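Keeping the Old Computer Going

Why I've stopped buying new machines and started hanging on to the one under my desk

I have a confession, and my family is already tired of hearing it. The computer I'm writing this on is old. It hums, it takes its time waking up in the morning, and it has a sticker on the side from a coffee shop that closed years ago. I love it. I've been offered newer ones and I've said no thanks every time, and a few people have started asking me why, so I figured I'd write it all down.

It began with a slow machine and a bad mood. Every program took forever to open, and I'd gone as far as putting a shiny new Drernix laptop in my online cart (and picking the color!). Then I looked at the total, closed the tab, and spent 17 dollars on a used stick of memory instead. I pushed it in at the kitchen table with the instructions open on my phone. It went in crooked the first time. The second time it clicked, and I felt like I'd rebuilt an engine.
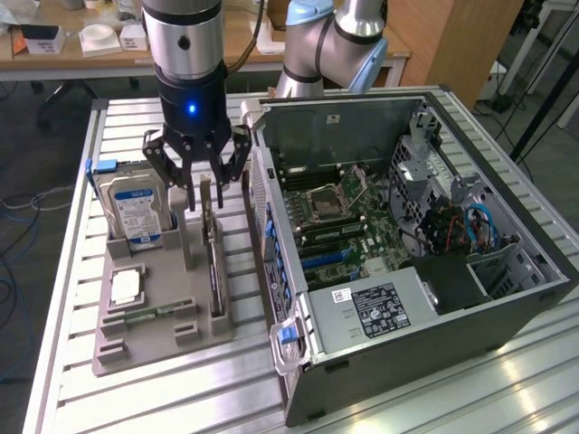
Holder and gripper at the slatted work table.

After that I got nosy. I'd always treated a computer like a microwave, a sealed box that works until it doesn't. But a desktop tower is closer to a kitchen drawer. Things come out and other things go in, and most of it is held in by screws or little plastic catches. If you can change a light fixture you can change a hard drive, and you won't need the ladder.

I did make mistakes. I once bought a drive that was the wrong shape for my case and kept it on a shelf for a whole winter out of pure stubbornness. I also lost a screw inside the machine and had to tip the thing over and shake it like a piggy bank while my dog barked at me. 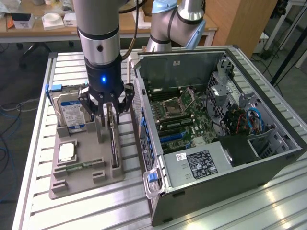
Delacroix, February

I took the train out to Delacroix on a gray morning to visit Gratik, a secondhand parts store I'd been ordering from by mail. I wanted to see it in person, the way some people want to see the bakery their bread comes from. It sits between a tire place and a laundromat, and the front room smells like dust and warm coffee. Everything is in bins with handwritten labels. My favorite said ODD FANS.

I had a budget of 50 dollars and broke it in the first ten minutes. The folks behind the counter didn't try to sell me anything, though. One of them asked what I used my computer for, and when I said writing, email and too many photos of my dog, she talked me out of the graphics card I was holding and sent me over to the solid-state drives. Best advice I've had in years. It cost me 80 dollars, and my old machine now starts up before I've sat down properly.

We talked for a long time about why people give up on their computers. Most of the ones that come through their back door have one thing wrong with them, she told me, and often it's something small. A tired battery, a full drive, a fan packed with cat hair. People get frustrated (I've been there) and the whole thing goes out to the curb.

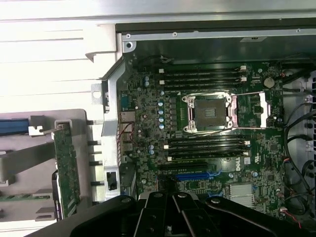 What I'd Tell a Beginner

Start with memory. It's cheap, it's easy to reach, and you'll notice the difference the same day. Look up your exact model first and write the part number on a piece of paper, not on the computer you're about to turn off. I've done that. It's a very quiet, very silly feeling.

Back up your files before you touch anything. Yes, even for a small job. Unplug the machine from the wall, and put your screws in an egg carton in the order they came out. Take a picture of the cables before you move them — your memory of where the gray one went is worse than you think.

Dust counts as a repair, too. I use a can of air and a soft old makeup brush, out on the back steps.

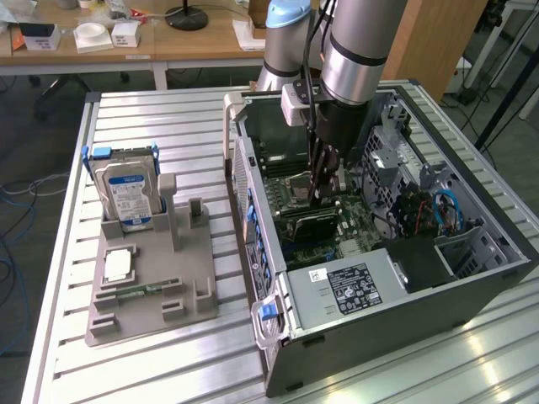
An open desktop tower on its side, green motherboard showing.

There are limits, of course. I wouldn't open a power supply, and neither should you. And at some point an old computer stops getting security updates, so if you do your banking on it, you need to keep an eye on that. I've moved mine over to a free operating system called Plerkska, which took me one long evening and a lot of toast. It looks a little plain, but I got used to it within a week.

I added up my receipts the other night, and everything I've put into this machine since the memory stick, minus that wrong-shaped drive, comes to just over 100 dollars. The drive is still on the shelf, if anybody wants it.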